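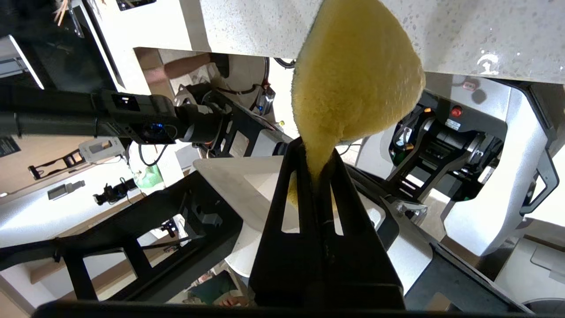 Robots and chores: are we there yet?

Kevmont Home & Shop Forum > General > Gadgets and Automation

gritty_grout
Posted August 26, 2020

Every year I ask this and every year somebody tells me it's five years off, so consider this my annual checkup. Can a machine wipe a counter yet? I don't mean a demo with music on it. I mean a yellow sponge in a black gripper, a speckled countertop, and a result my mother would accept.

My interest is practical. I run a small rental business in Skanville and I wipe a lot of counters. I'd happily pay to wipe fewer.

benchdog16
I work in a shop that packs cabinet hardware, and we have one arm. It moves a box from a belt to a pallet. It has been doing that for three years and it's very good at it, provided the box is the box it was told about. Last August the supplier changed the tape and we lost a morning.

A sponge is worse than a box. A box has the decency to stay the same shape when you grab it. Pinch a sponge at the bottom and the top bulges out into a teardrop, and now the part that touches the counter is somewhere other than where you planned for it.

moplady
Counterpoint: so does my husband, and he still gets sent in to do the kitchen.

gritty_grout
Fair. But he comes with a warranty?

moplady
Expired.

torque_spec
I'll take the other side. Wiping is closer than people think. A wipe is forgiving – you can miss by half an inch on one pass and get it on the next one. Compare that with plugging in a cable or threading a nut, where half an inch may as well be a mile. If I were betting on the first real household chore after vacuuming, it would be flat surfaces.

benchdog16
The top of a counter, maybe. Look at where that sponge is. It's up against the underside. When was the last time anybody here wiped the underside of a counter?

moplady
I do. Jam gets under there. I don't know how and I've stopped asking.

torque_spec
See, that's a point in favor of the machine. It doesn't have to get down on its knees.

benchdog16
It also doesn't know there's jam.

hollska_handy
Coming in from the Hollska side of the river, where we're apparently still using our own arms. I clean offices at night. Wiping is the easy bit of wiping. What takes the time is picking up the mug, deciding whether the paper next to it is trash or somebody's tax return, wiping under it, putting the mug back with the handle the way the fussy one likes it, and wringing out the sponge before it turns into a science project. Show me a gripper that wrings.

torque_spec
Two grippers could do it. One holds, one twists.

hollska_handy
And the water goes where?

torque_spec
I said two grippers, I didn't say a plumber.

gritty_grout
Let me bring in money before this turns into a water feature. I got a quote from an outfit called Cullinane that leases arms to small shops. $3,135 to set up, then a monthly fee I won't repeat in front of children. I clean 16 units. I timed one full counter wipe-down in my own kitchen, with a stopwatch, like a person with no friends: 104 seconds. I'd be retired before the thing paid for itself, and that assumes it can get itself up the stairs.

benchdog16
It can't. You'd carry it. Then you'd be a man who carries a robot up the stairs so it can wipe a counter while you stand there in case it needs the red button.

torque_spec
You're pricing it like it does one job. Nobody bought a computer to do long division. If the same arm did counters, then dishes, then folded towels, the math changes.

benchdog16
If. Ours was sold to us as "flexible" too. Moving it to a second product took a technician nearly 70 hours, and I made the coffee.

moplady
Can it make coffee?

benchdog16
It can move a box of coffee onto a pallet.

shelf_life
Mostly a lurker. My dad has bad hands and can't squeeze anything anymore. For him a slow machine that does a mediocre wipe would still be better than asking me to come over, which he hates. So I wouldn't measure it against a professional cleaner with a stopwatch. If it took ten minutes and left a smudge he'd be thrilled. He'd complain, but he'd be thrilled.

hollska_handy
That I can't argue with. My worry would be who gets called when it drops the sponge behind the stove.

shelf_life
Me. It would be me.

torque_spec
So can we agree on: works on flat surfaces, slowly, with a human nearby?

benchdog16
I'll agree to the human nearby.

gritty_grout
Thanks, all. I told Cullinane no for now and bought a multipack of sponges. Will ask again next August. Moplady, what do you use on the jam? I went and looked under mine.

moplady
Warm water and a plastic scraper. Don't use the metal one, it marks.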